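5th April, Litus notebook, teleop and grasp planner

Ran the new Amini build on the arm again. The claim from the Judthorpe side is that the soft-object grasp model is "ready". I have my doubts. It was tuned on 400 grasps of the same two cushions, and a model that has only met two cushions will look good on those two cushions.

Settings: control loop 90 Hz, command smoothing on, gripper force limit at the default. Logging to the Brudia share, which filled up again, so the first part of the log is missing. Someone please clear out January.

Latency

Controller to arm still feels laggy. The overlay says 30 ms. I don't believe it. The overlay only times from when the packet is received, so whatever happens before that is free. Needs a proper end-to-end measurement before anyone quotes that number in a slide.

Perception

Segmentation drops the light gray cushion when it is up against the white chair. Raising the contrast threshold brings it back and then also gives us half the wardrobe. The pink pillow segments fine, but it has red and teal markings all over it, so I would not count that as a result. The planner meanwhile treats a lost mask as an empty region and will happily plan through it. That is a bug whatever we decide about thresholds.

Teleop for the cushion pickup, controllers in both hands, pink pillow held up from the edge of the bed as the second object:

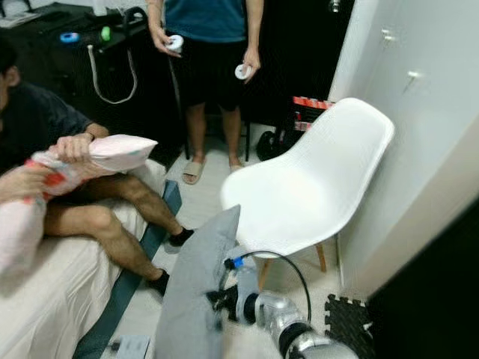
To do

- Make the planner stop on a lost mask. Do this first.
- Timestamp at the controller, then redo the latency plot.
- Try 6 objects the model has never seen, at least one of them white.
- Ask Judthorpe what "ready" was measured on.
- Leave the smoothing alone until the timestamps are fixed.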